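Gromitz bench cell

The Gromitz bench cell is a two-arm robotic workstation used for preparing and clearing laboratory consumables at the Panora testing laboratory in Lamow. It handles small, light items such as transfer pipettes, capped tubes, squeeze bottles and tube racks, together with general tidying tasks used in operator training. The cell is known within the laboratory mainly for its effect on the organization of bench work, which changed more than the size of the staff did.

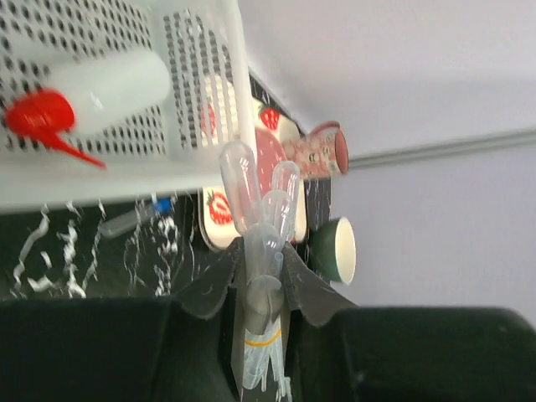
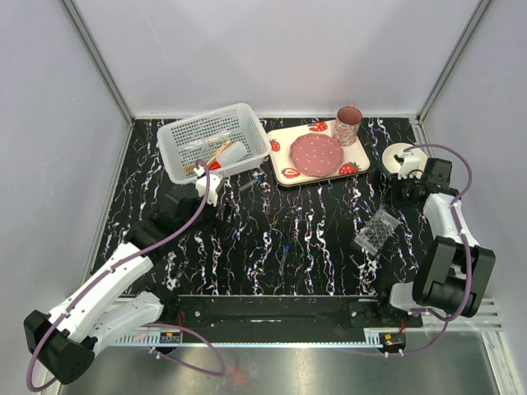
Background

Before the cell was introduced, consumables at Panora were set out by hand at the start of each shift. Bench technicians counted pipettes into bundles, checked tube caps, filled racks and returned unused items to storage. The work was assigned by rotation. It required little training but took up the first part of the morning, and interruptions later in the day were common when a station ran short.

An internal time study covered 152 preparation sessions. It found that walking to and from the supply room took more time than handling the items themselves. The study recommended a fixed preparation point close to the benches, to be staffed or automated. The laboratory chose automation after a trial by the integration firm Mac Carthaigh, which also wrote the first set of task programs.

Equipment

The cell consists of a flat work surface with walls at the back and sides and an arm mounted at each side. Each arm carries a two-jaw gripper. A camera near the gripper gives a close view of the item being held, while a second camera views the whole table. The two views are used for different purposes: the table view for locating objects and planning the approach, the close view for judging the grasp.

The arms share the middle of the work surface. Only one may enter the shared area at a time unless the task program states otherwise. Items are normally kept in open containers, as lids proved slow to remove and replace.

Handling of soft and bundled items

Plastic transfer pipettes are among the more difficult items in regular use. The bulb yields under pressure and the stem is thin, so a grip that is secure on one part may bend another. Single pipettes also lie close to the table, leaving little room for the fingertips.

For this reason pipettes are moved in banded bundles where possible. A bundle gives the jaws a wider and more even target. Its disadvantage is that the outline varies from one bundle to the next, with bulbs at uneven heights and stems spreading below the band. Programs that relied on a fixed outline performed poorly and were replaced by ones that adjust to the view at the gripper.

Transparent items present a related problem. Clear plastic reflects light from overhead and takes on the color of whatever is behind it. Patterned surfaces make this worse in some positions and better in others. Training sessions therefore include patterned table coverings and household articles, so that the programs do not depend on one plain background.

Changes in staff duties

The preparation rotation was ended after the cell entered regular service. Its remaining duties were combined into the post of cell attendant, filled by technicians in blocks of 18 working days. The attendant loads supplies, starts tasks, responds to stops and inspects prepared sets before release. Final inspection has remained a human duty, and a set that has not been signed for may not be taken to a bench.

Time formerly spent on setting out supplies moved in part to record keeping. Each stop must be entered in the cell log with its cause and the action taken. In the first period of use the log received 267 entries, most of them concerning missed grasps or items placed outside the reach of an arm. Technicians objected to the length of the entry form, which was later reduced to a single page.

Opinion among the staff was divided. Those with hand or wrist complaints generally favored the change, as banding and counting had been a frequent source of strain. Others regarded the old rotation as a useful break from instrument work and noted that attendants spent long periods watching without acting. The laboratory responded by limiting continuous attendance to 2 hours, after which the attendant changes places with a bench technician.

New employees are still taught to prepare a full set by hand. The practice was kept so that work can continue when the cell is out of service, and because inspection errors were more frequent among attendants who had never done the preparation themselves.

Safety and access

Staff may not reach over the work surface while either arm is powered. Items dropped inside the cell are left in place until the current task has ended or been stopped. Supplies are reloaded with both arms parked. Loose sleeves and hanging badges must be secured before the attendant approaches the table.

Chemicals are not handled in the cell. Bottles used in training are empty or contain water only, and are stored apart from bottles in laboratory use.

Limitations

The cell is slower than a practiced technician at nearly all single tasks. Its advantage lies in running during periods when the benches are otherwise occupied, especially in the late afternoon, when sets for the following shift are prepared. Work requiring a firm twist, such as opening a tight cap, is still passed to the attendant. Mixed loads, in which several kinds of item share one basket, need more frequent attention than sorted ones.

See also

Laboratory automation
Machine tending
Bimanual manipulation
Job rotation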